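Pillum Opens Produce Sorting Room in Emden, Adds Dragon Fruit to Weekly Boxes

EMDEN, January — Pillum, the fruit and vegetable box company, has opened a new sorting room at its Emden site and will add dragon fruit to its weekly boxes starting this month. The room covers 195 square meters and replaces the packing corner the company had used since it moved in.

Pillum now delivers to 519 households. Each standard box holds seven kinds of fruit and vegetables, with at least one leafy item. Until now, all of it was checked and packed on the same benches, which slowed the morning shift when deliveries came in late.

In the new room, checking and packing are separate jobs. Produce is looked over on plain white tables, set into open trays by type, and then moved to the packing side. Soft greens go in trays of their own so that heavier items do not end up on top of them.

"We were losing too many greens to bruising," said Shazia Awan, operations manager at Pillum. "The trays are shallow and easy to wash, and the people on packing can see what they have left without digging."

Dragon fruit will come through Mokach, the importer that already supplies the company's mangoes and limes. It will be offered first as an extra and will then rotate into the standard box. The green-tipped scales on the skin bend and snap easily, so each fruit is handled singly and checked on all sides before it is packed.

"Customers asked for it — mostly families with kids," said Vaughan Bolger, who buys fruit for the company. "We put a short card in the box that says how to cut it and how long it keeps. Cut it in half, scoop it out with a spoon, and keep the rest in the fridge."

The tables and shelving were fitted by Butt, a local shop outfitter. Work took seven weeks, and deliveries continued throughout. The first packing shift starts at 6 a.m., and boxes leave the building by 10.

Current customers do not need to change anything. Those who would rather not receive dragon fruit can remove it on their account page, in the same place where other items are swapped. Box prices stay the same.

Visits to the sorting room for schools and local groups can be arranged through Iqra Farooqui in the Pillum press office, who also handles requests for interviews.

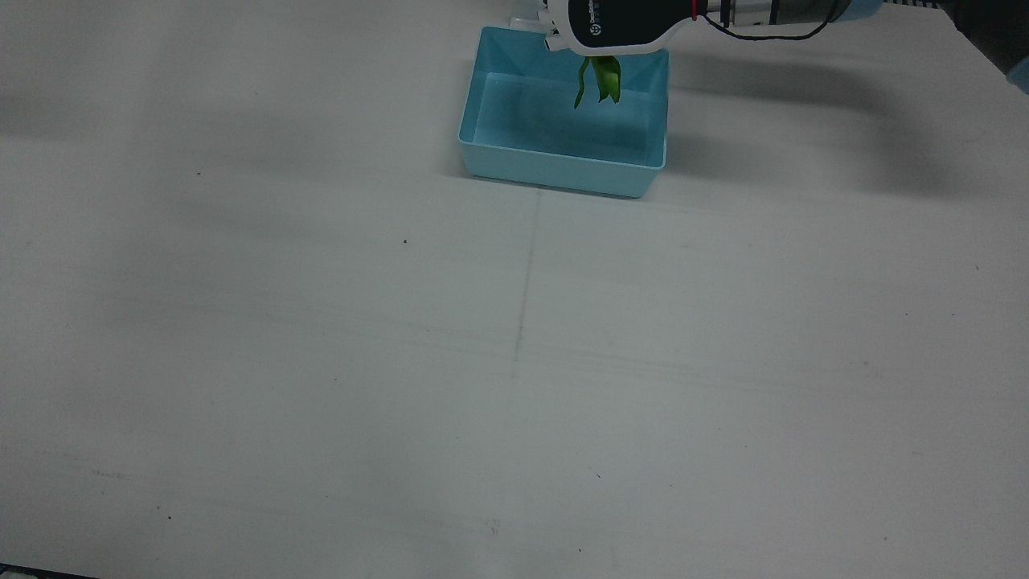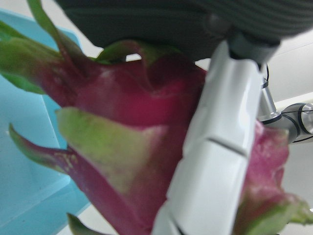

First picture: leafy green over a light blue tray. Second picture: dragon fruit, close up.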